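A Bedroom, a Bucket and a Robot Named Clolico

Xóchitl Arriaga talks with her hands, which is a problem when she's holding a soldering iron. She puts it back in its stand, wipes her palms on her jeans and starts over. "Okay. So the robot is the easy part to explain. It's a base with wheels, a lift and one arm, and it's supposed to pick stuff up off the floor. The hard part is everything it has to drive past to get there!"

The robot is called Clolico, a word her niece made up and wouldn't let anyone change. It lives on the end bench at Trukomside, the shared workshop where Arriaga has had a key for three years. At the moment it has no wheels on. They're in a plastic tub with a label that says WHEELS (GOOD ONES), and there is a second tub that I was told not to ask about.

She started the build in January, after her mother hurt her back reaching for a dropped hairbrush. "I had this picture in my head of a little thing that rolls in, grabs the brush and holds it up at hand height. I thought it would take me 2 months. I'm so glad I was that wrong, because if I'd known, I might have bought her one of those reacher sticks and called it done." She did also buy the reacher stick. Her mother loves it.

The first version of the arm was cut from scrap aluminum and driven by hobby servos, and it shook. Arriaga holds out her own arm and does an impression, fingers trembling over an imaginary sock. The second version uses geared motors at the shoulder and elbow and a belt for the wrist, and she talks about that belt the way some people talk about a good restaurant. "It's quiet! You can stand next to it and hear the fridge. And the slop is gone, or it's gone enough that the software can deal with what's left."

The software is where Jaqueline Contreras comes in. Contreras rents the desk by the window at Trukomside, mostly to do contract work on warehouse scheduling, and for a while the two of them only shared a coffee maker. Then she saw Arriaga moving a cardboard box across the floor by hand, an inch at a time, letting the robot try for it at each spot and writing the result in a notebook.

"I asked her how many tries she had planned," Contreras says, "and she said 4,000. I pulled up a chair."

What Contreras proposed was a simulator. They'd model the robot, put it in rooms that don't exist, and run the boring tries overnight on her old desktop. The first room was a gray box with a gray floor. Clolico did beautifully in it and then drove straight into the leg of a real chair. So the rooms got busier. Contreras began adding furniture, doorways, loud patterns, different floors meeting at odd angles, anything that could confuse a robot that had grown up in a gray box.

"You want it to be a bit ugly," she says. "I'm proud of how ugly mine are. I've put bathroom tile in a bedroom. I've used colors you'd never be allowed to paint a rental. If the robot can find the thing it's looking for in there, it can find it at Xóchitl's mom's place, which is very tasteful."
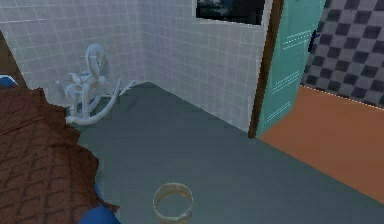

The rooms have turned into a kind of running exchange between the two of them. Arriaga will come in with a complaint from the real world (a shiny floor, a rug that looked like a hole, a lamp that threw the depth readings off) and Contreras will build a room around it. She keeps the whole set in a folder called Meléndez, after the street where Arriaga's mother lives. There are 100 rooms in it now, and every one gets loaded before a change goes onto the robot.

Her favorites are the ones with curved things in them. Chairs and shelves are friendly, she explains, all flat faces and right angles, and you can wrap a simple box around them for collisions and get away with it. Anything with rockers or loops is another matter. "If you use a box, the robot thinks there's a solid wall where there's really just air, and it won't go near. If you use the full shape, the physics slows to a crawl. So I cut the shape into chunks. I spent an entire weekend on that and I'd do it again tomorrow."

Arriaga's favorites are the floors. She hadn't thought about floors at all before this. The camera sits low on the lift, so most of what Clolico sees is floor, and a change of color at a doorway used to stop it cold. It would roll up to the line, wait, back off, and roll up again. "Like a cat at a screen door," she says. The fix took Contreras an afternoon – she had the floor colors shuffled at random each time a room loads – and the next time they tried it in the workshop, where the concrete meets the wood of the office, it went right over.

"We screamed," says Arriaga. "Somebody came in from the parking lot to see if we were okay."

Plenty still goes wrong. Open containers are a sore point. The gripper has two fingers with rubber pads, and to lift a small bucket with no handle it has to put one finger inside the rim and one outside. In the simulator this works well. On the bench the rim flexes, the pads slip and the thing goes rolling off under the drill press. Contreras thinks the friction in her model is too generous. Arriaga thinks her pads are too hard, and has ordered softer rubber in three grades from a surplus outfit named Stollow. They've agreed to try both fixes, one at a time, so they'll know which of them was right.

I ask whether they've thought about selling it. Both of them laugh, and Arriaga picks up the iron again. All of it will go up free once the wiring diagram makes sense to someone other than her, she says. A few people at the workshop have already asked for the arm drawings, and one is planning a version that clamps onto a wheelchair tray. She'd love to see that. She'd love to see ten of them.

"The thing I'd tell anybody starting out is build the dumb version first," she says. "Mine shook so badly it threw a sock. But I had an arm by the end of the first month, and I could stand there and look at it and know what to fix."

Contreras, who has been half listening from her desk, turns her monitor around to show us how last night's run is going. Room by room, the results come up in green, with a cluster of red toward the end. She scrolls down to it and leans in. "Doorways," she says. "It's clipping the door with its elbow." Arriaga is already looking for her calipers.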